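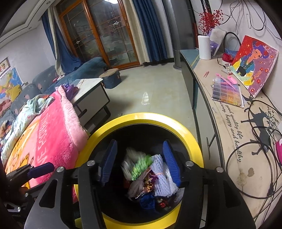

Pay for Waste by Weight, and Help Those Who Cannot Pay

The municipal council of Firnovport will decide in July whether to replace its flat household waste charge with one based on weight. The proposal deserves support, provided that it is amended in two respects before adoption.

Under the present arrangement, every household pays the same annual sum. A retired person who puts out one small bag every second week contributes as much as a family of six that fills its container to the lid. The charge was set when the landfill at Zivulgate had ample space and disposal was cheap. Neither condition holds today. The Zivulgate site is expected to close in 14 years, and its replacement will lie considerably farther from the city.

Opponents have raised three objections, of which the most serious concerns illegal dumping. Residents who are charged by the kilogram may be tempted to leave their bags at the roadside. The experience of Sesholm, which introduced weighed collection in 3,000 homes, suggests that the risk is real but manageable. Complaints of dumping rose in the first months and then fell back to their earlier level once drop-off hours had been extended. Firnovport should extend its own hours before the first bill is sent.

The second objection is that much household waste is packaging, over which the buyer has little control. This is a fair point. Fruit is sold in nets and foam, and snacks in printed film that no local plant will accept. Such materials, however, weigh very little. It is food and garden waste that makes a container heavy, and for these a separate collection already exists in most districts.

The third objection is cost to the poor, and here the draft ordinance is weakest. It offers a reduction of 30 percent to households on low incomes but requires a fresh application each year. Nahuel Painemal, who represents the Alarcón district, has reported that only 235 households there receive the existing discount, although many more qualify. The reduction should be granted automatically to anyone already receiving housing assistance. Families caring for infants or for sick relatives should also have an allowance - diapers and medical supplies are heavy, and no one should be penalized for using them.

With these amendments, the ordinance would treat residents more fairly than the charge it replaces. The council should adopt it in July and publish the full schedule of rates well before the first collection is weighed.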